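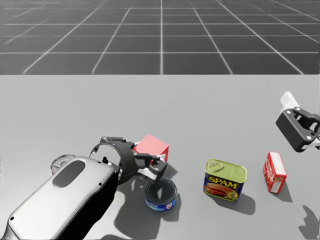 Slide 1. Gray tabletop, grid floor behind.

Good evening, everyone, and thank you for coming out on a Friday, in May, when you could all be sitting in a garden somewhere. My name is Elisa Greco and I'm going to talk about tables. Dinner tables, mostly, and how we came to eat at them the way we do.

(Wait for the latecomers. Water.)

Start with my grandmother's table. It seated 8 if everyone liked each other, and on Sundays there were always more of us than that, so the children ate in the hallway on an ironing board let down low. Tell the gravy story here, but keep it short – last time it ran away with me.

Then the question I want them to carry through the evening: when did you last eat a whole meal with other people and stay sitting after the plates were empty? Give them a moment. Somebody usually laughs.

Next part, the Eshun suppers. We began with 25 neighbors in the parish hall, one long row, everybody bringing a dish. By the third year we were feeding about 600 over the summer, and I still hadn't learned to cook rice for a crowd. Mention the rice. Mention that the long row matters, because at round tables people sit with the friends they came with and never look over their shoulders.

Slow down for this bit. A man who had lived on Skindik Street most of his life told me he had met his next-door neighbor over a bowl of my terrible rice. They garden together now, and they argue about beans.

Practical advice, for anyone who wants to try it at home: ask people to bring a chair as well as a dish. Put the bread in the middle. Don't clear the plates too fast, even if your fingers are itching to (mine always are).

Questions after this, then coffee at the back. Remind them the sign-up sheet for the next supper is by the door, and thank the kitchen before I sit down.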